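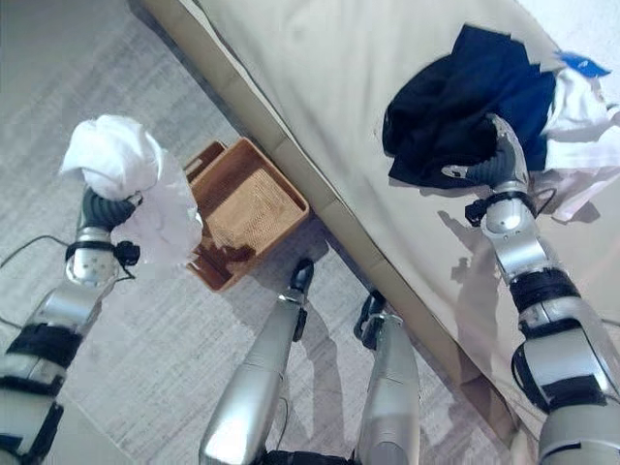 Titelfolie: Geflochtener Korb auf hellgrauem Teppichboden am Bett

Textilien im Gästezimmer: Trennung, Sammlung, Übergabe
Sprechfassung zum Vortrag von Manee Sukprasert, Fachtag Hauswirtschaft, 08.11.2022

Begrüßung
Sehr geehrte Damen und Herren, im Namen der Arbeitsgruppe Textilpflege heiße ich Sie willkommen. Der Vortrag behandelt den Weg der Wäsche vom Zimmer bis zur Übergabe an die Wäscherei. Grundlage sind die Erfahrungen aus unseren Häusern Pultusow und Alitgate. Fragen bitte am Ende sammeln.
(Tischvorlage verteilen lassen, kurz warten.)

Ausgangslage
In Pultusow wurden Bettwäsche, Handtücher und Gästekleidung lange gemeinsam gesammelt und erst im Keller sortiert. Dies führte zu Verwechslungen, zu Verfärbungen und zu Nacharbeit am Vormittag, wenn ohnehin die meisten Zimmer zu richten sind. Im Erhebungszeitraum wurden 93 Teile als fehlgeleitet erfasst, davon 13 mit bleibendem Farbschaden. Die übrigen Teile konnten nach erneuter Behandlung zurückgegeben werden.
Hinweis an dieser Stelle: Die Zahlen betreffen ausschließlich Pultusow. In Alitgate wurde erst nach der Umstellung gezählt.

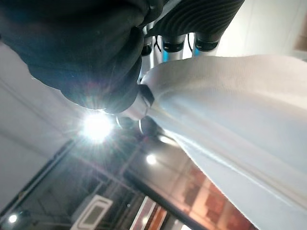

Detailaufnahme: Zylindrische Metallteile mit schwarzen Ringen, zwei dünne schwarze Kabel

Grundsatz der Trennung am Ort
Die Arbeitsgruppe empfiehlt, dunkle und helle Textilien bereits im Zimmer zu trennen. Maßgeblich ist die Farbe, nachrangig das Material. Empfindliche Stücke mit eigener Pflegekennzeichnung gehen gesondert und mit Begleitzettel in die Wäscherei. Kleine Teile wie Socken und Taschentücher kommen in ein Wäschenetz.
(Das Wäschenetz zeigen. Auf den Verschluss hinweisen, der bei der Vorbesprechung zu Rückfragen geführt hat.)
Vor dem Abziehen der Betten ist der Bereich zwischen Matratze und Bettrahmen zu prüfen. Fundsachen werden mit Zimmernummer im Fundbuch eingetragen.

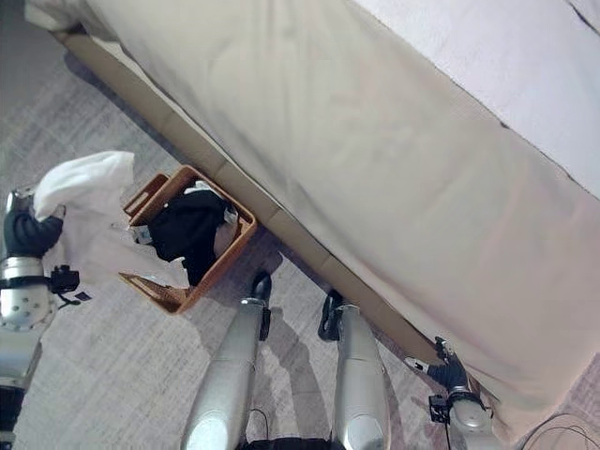
Schwarze Kleidung und ein kleines weißes Textil in einem Korb neben dem Bettsockel

Behälter
Bewährt haben sich offene Körbe für trockene Wäsche. Feuchte Handtücher gehören nicht hinein; sie sind aufzuhängen und am selben Tag weiterzugeben. Flechtkörbe sind regelmäßig auszusaugen und auf abstehende Enden zu prüfen, an denen feine Gewebe Fäden ziehen.
Die Firma Dvořáček liefert herausnehmbare Einlagen, waschbar bei 40 Grad. Ob sie sich dauerhaft bewähren, kann heute noch nicht gesagt werden. Der Beschaffungsantrag für Alitgate liegt der Verwaltung vor.

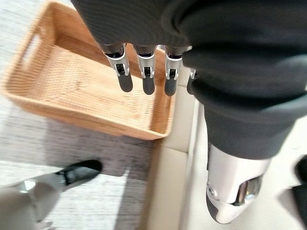

Übergabe an die Wäscherei
Die Übergabe erfolgt mit dem Formblatt Fuvetti in zwei Ausfertigungen. Eine verbleibt im Haus, die andere begleitet den Wagen. Einzutragen sind Haus, Etage, Art der Textilien und besondere Verschmutzungen. Mündliche Absprachen ersetzen den Eintrag nicht.
Bei Gästekleidung ist zusätzlich die Unterschrift des Gastes einzuholen. Liegt sie nicht vor, bleibt die Kleidung im Zimmer.

Weiteres Vorgehen
Die überarbeitete Arbeitsanweisung geht noch im November an alle Hausleitungen. Stellungnahmen sind schriftlich an die Arbeitsgruppe zu richten.
(Überleitung zur Aussprache. Wortmeldungen aus Alitgate zuerst aufrufen, wegen der früheren Abreise.)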